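Single basin or double for a small white kitchen? Need to decide by tomorrow

Forum: Kitchens & Baths > Sinks and Faucets
47 replies, showing top rated

mincombe_mel
OK quick one. Redoing the counter in our basement kitchenette (white cabinets, dark floor, nothing fancy) and the guy needs to know the sink cutout by tomorrow morning. I have 31 inches of usable width. Husband wants one big single. I grew up with a double and can't picture washing up without it. No dishwasher down there and there won't be one. Who has a double and regrets it? Who has a single and regrets it? Go.

tilefish
Single. Always single. Can't fit a sheet pan in half a sink.

R_Besson
Depends, do you hand wash everything? You said no dishwasher so I'm guessing yes. Then double. Wash one side rinse the other. My mother did it for 40 years, I do it now.

tilefish
You can do that in a single with a dishpan. $6.

R_Besson
And then the dishpan lives where exactly

tilefish
Under the sink? Where everything lives?

mincombe_mel
Under the sink is going to be tight, there's a water softener line and the shutoff down there. But noted

dorset_ln
We went single two years ago from a double and I cook a lot. Roasting pan lays flat, stock pot goes in, can bathe the dog if it comes to that. But. The minute there's one dirty mug in it you've lost the whole sink. You can't drain pasta over a pile of cereal bowls. Well you can, I have. So I'd say I'm 90 percent happy, and the rest of me is standing there holding a colander wondering where to put it.

hermine.widmer
Double, stainless, drop in a rack on the left side and leave it there. I've had mine that way since we moved in and the counter stays clear. Hand washing for three people. Right side does all the work, left side drips straight down the drain instead of onto a mat that goes slimy. The mat is what I don't miss.

mincombe_mel
Hermine this is interesting. Does the rack rust? and can you still get big stuff in the other side?

hermine.widmer
Rack is stainless, no rust so far, it gets a scrub with vinegar when it goes cloudy. Big stuff: no. Oven trays I do at an angle, half at a time, and get water down my front. Basins are 16 front to back and less than that across. I wouldn't pretend otherwise.

tilefish
"Oven trays I do at an angle" there it is

hermine.widmer
Twice a week maybe. I wash plates three times a day.

tilefish
fair

KarlaTwoSinks
What about a 60/40? Has anybody said 60/40 yet. Big side for pans little side for rinsing. Best thing I ever bought. Mine's the Oretti one, no complaints except the small side drain basket is an odd size and the replacement took forever.

R_Besson
60/40 in 31 inches gives you one smallish sink and one soup bowl. I'd stay even.

KarlaTwoSinks
Mine is not a soup bowl!! I rinse a full head of lettuce in it

R_Besson
small lettuce

indrek_s
Indrek Stankevičius here, I install for a living, mostly rentals and small offices. Couple things before the cutout because no going back on that part –

31 usable is not 31 sink. Check the cabinet inside width. Clips need room on both sides. Get the template out of the box, dont trust the website drawing.

Double needs the two drains joined underneath. More pipe, more joints, less room for your softener line. Not a dealbreaker but look at it now. Drains toward the back of the basin help alot, frees up the front of the cabinet.

Faucet has to swing over both sides and not just reach the middle wall. People buy a short spout then half the sink never sees water. Tall arch is my default for doubles.

And please caulk the back edge. The number of swollen counters I pull out.

mincombe_mel
This is super helpful thank you. Measured inside, it's tighter than I thought but works. Back drains, tall arch, writing it down.

tilefish
Tall arch splashes though. In a shallow sink anyway. Mine got the wall every time until I put a different aerator on.

indrek_s
Depth matters more than the arch. Under 8 in deep anything splashes. Go 9 if your back can take it.

dorset_ln
Deep sink + short person = sore back, just saying. I'm 5'1". Stand at one in the store and pretend to wash something. You'll feel silly, do it anyway.

pennywhistle
Can I ask something off to the side. Everyone with a rack IN the sink, do you not just end up with one sink? Rack side is full of clean stuff, so you can't use it. Then you've got half a sink total. Seems like worst of both.

hermine.widmer
I put the dishes away.

pennywhistle
lol ok well I don't

R_Besson
Lift the rack out when you need the space. Takes two seconds.

pennywhistle
and put it where, on the counter I was trying to keep clear

R_Besson
For the ten minutes you need it, yes

KarlaTwoSinks
Roll up racks exist! They sit across the top. I got the Tarudar one, goes in a drawer when I'm done. Gets a bit bendy with cast iron on it though

tilefish
Roll ups are fine till somebody sets a wine glass on one. Ask me how many I have left

quillback
Been reading along, we have nearly this exact thing, white counter, dark gray wood-look floor, double stainless with the rack on the left and the right one kept clear. Chrome arch faucet coming from the right. Works great for our small space. Sponge just lives on the rack, we never bothered with a holder. Sink's over on the right.

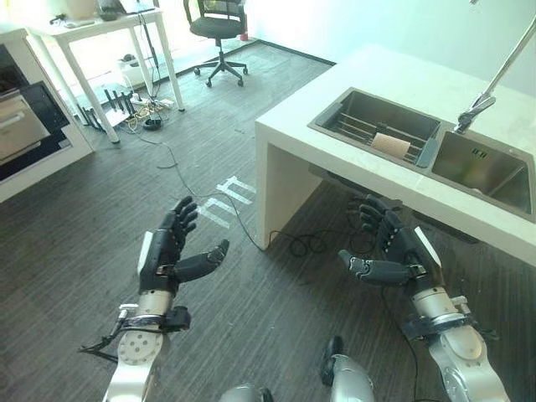
Double basin, rack left, white counter

mincombe_mel
Oh that's what I had in my head! White with the stainless looks clean. Is the rack just sitting in there or does it hook on?

quillback
Just sits. Came with the sink I think, might of been separate. Lifts straight out to clean under

hermine.widmer
Yes, same idea as mine. Sponge on the rack is the right call, it dries out between uses. Mine used to sit in a dish of its own water. Disgusting

dorset_ln
Looks good. I'd still miss my roasting pan space but for a kitchenette I get it. Does white show the coffee?

quillback
It does. Wipe it same day and it's fine. Leave it overnight and you're out there with baking soda

pennywhistle
I like the dark floor with it. Ours is beige on beige and I'm so tired of it

tilefish
Ok for a second kitchen with no dishwasher I'll give you the double. Main kitchen, never.

R_Besson
Screenshotting this

mincombe_mel
Update, told the counter guy double, even split, 9 deep, drains at the back. Husband gets to pick the faucet so he's over it. Cutout is happening at 8 am. Rack on the left bc I'm right handed, is that the right way round or have I got it backwards??

hermine.widmer
Right handed, I hold the plate in my left and scrub with my right, so it goes left into the rack. You're fine.

KarlaTwoSinks
I do it the other way and I'm right handed

indrek_s
Basins are the same size, you can swap the rack whenever. Check the faucet hole position before he cuts tho

mincombe_mel
Centre hole or offset? I never even asked him that. texting him now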